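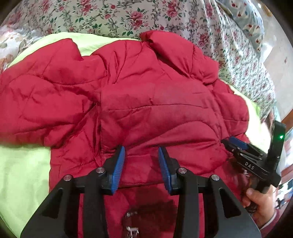 Valentin Leitner trouve que je m'y prends à l'envers : d'après lui, on règle d'abord les mors sur un cube en bois, et on passe au textile quand tout est propre. Il a sûrement raison, mais moi c'est le linge qui m'intéresse, alors je pose quand même ma question ici.

Pinces à main : comment attraper une doudoune sans la laisser filer ?
Posté par Weronika Domański

Bonjour à tous ! Je bricole à la maison des pinces à main pour enregistrer des gestes de pliage (le projet s'appelle Ninar, j'espère faire rejouer tout ça par un petit bras un jour, mais on n'y est pas). Sur les torchons et les tee-shirts, ça va. Sur une doudoune matelassée, c'est la misère : le nylon glisse, le rembourrage s'écrase et ressort par le côté, et je me retrouve avec juste un bout d'enveloppe entre les mors. Mes patins bleus sont striés, je pensais que ça suffirait. J'ai essayé de serrer plus fort, résultat j'ai mal au pouce au bout de 5 minutes et ça ne tient pas mieux. Est-ce que je dois changer les patins, la géométrie, ou ma façon de prendre le vêtement ? Je précise que je travaille sur un lit, donc support mou. Merci d'avance !

3292 vues

Edmund Krajewska
Salut Weronika, j'ai eu le même souci à l'atelier partagé avec une veste de ski. Ne pince pas dans le gonflant, vise les coutures entre deux boudins : il y a beaucoup moins d'épaisseur et le fil donne un peu d'accroche. Ensuite, regarde le sens des stries. Si elles sont parallèles à la direction où tu tires, elles ne servent presque à rien, il faut les mettre en travers. Pour la matière, j'ai fini par couler du silicone souple dans un moule imprimé — compte une soirée, et dégraisse bien avant de coller. Vérifie aussi que les deux patins arrivent à plat l'un contre l'autre une fois fermés. Les miens se touchaient par la pointe et je cherchais le problème ailleurs depuis des semaines...
Pour le lit, glisse une planche sous le drap, au moins pour tes essais. Avec un support mou tu enfonces tout avant d'avoir pincé quoi que ce soit.

Jarosław Wilczyńska
Papier de verre grain 60 collé sur les patins. Ça accroche, c'est sûr.

Krystyna Żak
Pas d'accord avec le papier de verre, sur du nylon brillant ça va faire des fils tirés en deux passages ! Une bande de gant de ménage retourné, ça marche pas mal et ça se remplace vite. Et ferme le zip avant de commencer, la veste se tient beaucoup mieux. Moi je prends toujours le col en premier, puis une manche, je rabats, et je lâche seulement quand l'autre pince a bien sa prise.

Weronika Domański
Merci ! Je commence par les coutures et la planche, ça ne coûte rien. Edmund, tu te souviens de la dureté de ton silicone ?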